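Cloth handling examples: progress report, 2024-11-01
Prepared by Kaisu Nieminen for the Mustonen fund

We have had a very good stretch since September! The set now holds 337 usable examples of cloth handling, gathered over 27 sessions at Brodadby, and I'm delighted with how they look. Each is a short run in which a person steers both arms by hand controls and the movements are stored together with the camera views. Another 60 runs were thrown out, mostly for missing camera data - that fault is now fixed.

Plallomen has been training on the early batches and is already asking for more.
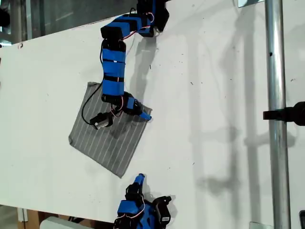 Two arms, one piece of grey cloth

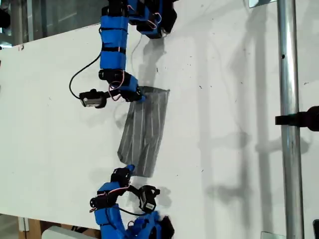
Variety is what we want most from the next batch. Plallomen's learner copes well with a cloth laid square and gets muddled when it is turned, so we are changing the starting angle far more often. We are also recording more runs with both blue fingertips at the cloth, one from each end of the table, as in the second picture. Tristton has promised us towels and napkins in several weights, and I can't wait to try them. The budget is on track and we ask for no changes to it.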